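The Steamer Stays

Item two in this issue concerns buns, and anyone who was hoping for the parking update will find it further down, where it has been since April.

A number of you have asked why the long shelf in the second-floor kitchen at Pronddale now smells of yeast. The answer is that the lunch club has moved on from soup. Soup had a good run. It also had a ladle that went missing and a pot that took two people and an apology to clean, and when Rawiri Ellery offered to bring in an electric steamer and show us how to use it, the vote was short.

The method, for those who missed the first session, is almost insultingly simple. Flour, yeast, sugar, warm water, a spoonful of oil. Knead until you are bored, then knead a little longer. Cover the bowl and leave it alone until the dough has doubled, which in the Skarnitz room takes most of a staff meeting and in the corridor takes until people start complaining. Shape into rounds, smooth side up, and let them sit again for 21 minutes. Rawiri is firm on the 21. I have tried 25 and was spoken to.

Water goes in the base, buns go in the basket, lid goes on. Then you wait. Lifting the lid to check is the great temptation of the whole business and I understand it completely, having ruined a batch that way. Cold air gets in and the tops wrinkle up like a thumb in the bath. Still edible, but you won't want to serve them to Accounts. 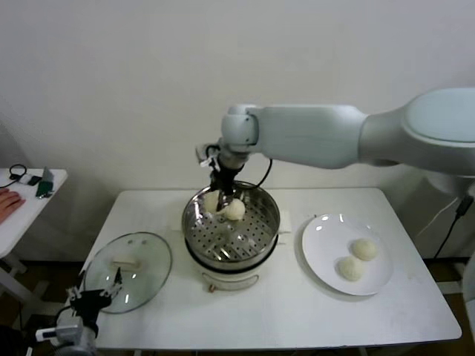

Two on the plate, two still in the basket. The lid is resting on the table to the left.

On the matter of taking them out: one at a time, please, and from underneath if you can manage it. A fresh bun dents easily and keeps the dent. Set them on the plate with a gap between them or they will stick to each other, and then you have one large bun with two owners. We have already had that conversation once and I don't care to chair it again.

Fillings are a sore point. The recipe as taught is plain, and Aatos Mäkelä has made a strong case for leaving it that way, mostly by eating the plain ones before the rest of us sit down. The Tsikata team would like red bean. There is a smaller and louder group in favor of cheese. My own view is that a plain bun with chili oil and some chopped scallion wants for nothing – but I also liked the soup, so weigh that as you see fit.

A few housekeeping notes. The flour lives in the blue tin, and the tin has a lid for a reason. Use 600 grams per batch and write it on the sheet so we know when to buy more. Empty the water out of the base when you finish. Wipe the glass lid with the soft cloth and not the green scrubber, which has done enough damage in this building. If you borrow the steamer overnight, bring it back with all its parts.

The next session is 2018-08-01, in the usual kitchen, starting when the kettle crowd clears out. Bring an apron if you own one. Sign up on the sheet by the Skandmont mailboxes, in handwriting that somebody other than you can read.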